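Ronaldo Araújo
January 4, 2020

1/ ok so I moved apartments four times in six years and I'm finally going to write down what I know about moving in winter. thread. long. sorry

2/ background: I'm in Zitdale, which if you don't know it is all hills and old brick walkups. no elevators. street parking only. the plow comes when it feels like it

3/ this last one was the worst. third floor to third floor. 201 steps total if you count both buildings and the ones down to the street, and I did count, because my knees made me

4/ first thing. book the truck before you give notice. I did it the other way in August two moves ago and ended up with a cargo van that smelled like onions. five trips. FIVE

5/ winter trucks are cheaper tho. like a lot cheaper. they basically want you to take them. ask if the price includes blankets, mine didn't and I found out standing in the lot

6/ boxes. stop getting liquor store boxes for everything. they're great for books and glasses, terrible for anything you want to stack. all different heights. your stack will lean and then your stack will fall down

7/ buy one size of box. medium. get more than you think. the flat ones you don't use go back to the store, keep the receipt somewhere that is not a box

8/ I put the receipt in a box

9/ labels go on the SIDE. not the top. you can't read the top once there's another box on it. I have known this for years and still wrote on the top of the first dozen or so

10/ also write the room it's going TO. not the room it came from. my old place had an office, the new one doesn't, so I had a bunch of boxes marked office and helpers just kind of standing there holding them

11/ change your address a week early. mail, bank, work, pharmacy, car insurance. the pharmacy is the one I always forget. two days without my inhaler last time, not fun, don't do it

12/ internet. call early and then call again. they gave me a window of 8 to 5. that isn't a window that's a day

13/ ok winter stuff specifically. salt your own steps the night before. both ends. the landlord will say he'll do it. salt them anyway

14/ put cardboard down inside the door, tape it flat. wet boots + old wood floor + deposit = bad. I used the leftover boxes from above so I guess I never needed the reciept

15/ plants ride in the car, heater on, never in the truck. I lost a really nice fern in 2 hours. it looked like cooked spinach

16/ same for anything with a screen. let it sit and warm up in the new place before you plug it in. a tech guy at my old job told me this and I've stuck to it

17/ couches. measure the stairwell turn, not just the door. door is easy. it's the turn that gets you. we had mine standing on its end on the second floor landing for so long that a neighbor came out and asked if we wanted coffee

18/ we did want coffee

19/ take the legs off!! put the screws in a sandwich bag and tape the bag to the couch. to the UNDERSIDE, not the nice fabric. the tape takes the fuzz off

20/ feed the people who help you. real food, hot, on time. pizza is fine but order it before everybody is starving. and have water at both places, I only had it at the old one

21/ if you're paying movers, get the quote in writing and ask what a flight of stairs adds. first guy quoted me 1306 over the phone, then wanted more when he heard third floor. went with friends and the truck instead

22/ pack one bag like you're going on a weekend trip. pajamas, charger, toothbrush, meds, toilet paper, a roll of toilet paper I'm serious, scissors, a mug

23/ bed gets built first. before the kitchen, before anything. at nine at night you will not want to find the hex key

24/ the walls. so the new place is all gray and white, landlord special, and everyone tells me to paint right away. I'm not going to. want to see it in morning light and evening light first.
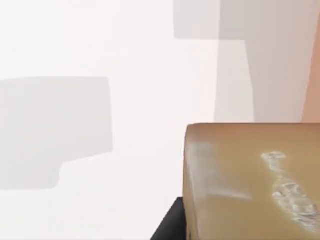 25/ cleaning the old place. do it when it's empty, not while you pack. I cleaned the kitchen twice because I did it too early, then dragged everything through it again

26/ people forget inside the oven, top of the fridge, and the track the shower door slides in. that's where they get your deposit. old toothbrush works on the track

27/ walk through at the end with your phone and film every room, closets open, taps running. say the address out loud. takes a few minutes. I got my whole deposit back one year just off that video

28/ check behind every door too. I've left a bathrobe on a hook in three different apartments. somewhere out there are three people with my bathrobe

29/ new place, first night: find the breaker box and the water shutoff. before you need them. mine was behind the washer, took forever to find with the lights on so imagine with them off

30/ try every outlet with a phone charger. send the landlord a list that same week, in an email so there's a date on it. I had two dead ones in the bedroom

31/ get the curtains up fast, even if it's a bedsheet. old windows leak so much air. towel along the bottom of the bad one til you can get that foam strip stuff

32/ don't unpack the books yet. you'll put them somewhere and then that's where they live and you'll hate it. books last. kitchen second, bed first, like I said

33/ say hi to downstairs before you start drilling. I brought cookies. store bought, nobody cared. she told me which radiator bangs and what day the trash really goes out, worth way more than the cookies

34/ that's most of it I think. still have nine boxes in the hall and can't find the can opener. if anyone in Zitdale needs flat medium boxes I have a pile, come get them, third floor, bring good knees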